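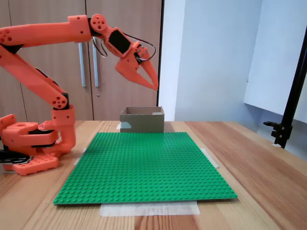 Figure 4. Arm, taped baseplate and drop box set up for the tidy-up chore.

Section 5: Setting up the tidy-up chore

If you came here straight from Section 4, your arm already moves when you tell it to and stops when you tell it to. Good! Now we give it a job. The tidy-up chore is the first one in the Witine home kit guide, and it's the one I'd start with even if you bought the kit hoping for folded laundry (we'll get to laundry in Section 9, and please keep your hopes small). All the arm has to do is pick up one toy brick and drop it in a box. A four-year-old does it while complaining. The arm needs most of an afternoon to learn it, and then it's pretty decent.

What you need

The arm, clamped and calibrated
A square baseplate, the big kind
A small cardboard box with the top open
Masking tape, more than you think
One toy brick in a color that stands out from the plate
A table that doesn't wobble

Laying out the table

1. Clear the table completely. Mugs, chargers, mail, all of it.

2. Put the baseplate flat on the table in front of you, with the arm's base off to the left side. Leave enough room for the elbow to swing. I had mine too close the first time and it kept bumping its own base on the way back.

3. Tape the plate down. Run a wide strip along the near edge and narrower ones up the sides. Press the tape hard onto the wood with your thumbnail.

4. Set the box just past the far edge of the plate, close to the middle. Tape that down too, at a bottom corner at least. I like a bit of tape up on the rim as well.

5. Move the arm by hand (power off!) until the gripper hangs over the box with the fingers pointing down and slightly open. If it can't get there without the elbow locking straight, slide the box closer and tape it again.

6. Check the cables. They should loop freely near the wrist with a little slack. A tight cable will pull the wrist around and you'll spend an hour blaming the software, as I did.

Caution: The finger tips on the printed gripper are sharp. Keep your hands off the plate whenever the motors are on, and don't reach in to "help" with a brick it has half picked up.

Note: Don't move the plate or the box once you've started recording. If one of them shifts by a finger's width, throw out that round and tape everything again. Marjorie Hartley, who tested this section for me in March, tried to carry on with a box that had crept sideways and ended up with an arm that dropped bricks very confidently beside it.

Recording and running

7. Drive the arm through the chore 20 times with the brick in a different place on the plate each time. Go slowly. Pause for a second above the box before you open the fingers.

8. Start training and go do something else.

9. Run the chore by itself with your hand near the power switch. If the fingers close beside the brick, record more rounds with the brick in that part of the plate. I stopped at 80 rounds. You may be happy sooner.

So can it do chores yet?

I get this question more than any other, so I'll answer it here. On my table, with everything taped down, my arm got nearly 100 bricks into the box before I had to restart it, and I was thrilled. Then I took the same setup over to the Humgate workshop, put it on a darker bench under different lights, and it missed almost everything. I had to record a whole new set.

A kid's bedroom floor is much worse than that bench. Bricks lie in heaps, the box has a blanket in it, somebody walks through. For shop work the picture is better — you can fix the parts in place and nobody minds the tape — but I still wouldn't leave this arm alone with anything you care about.

If the arm freezes above the box and won't let go, see Section 11 under "Gripper stays closed." Before you move on to Section 6, save your rounds in their own folder and mark the box position on the table in pencil.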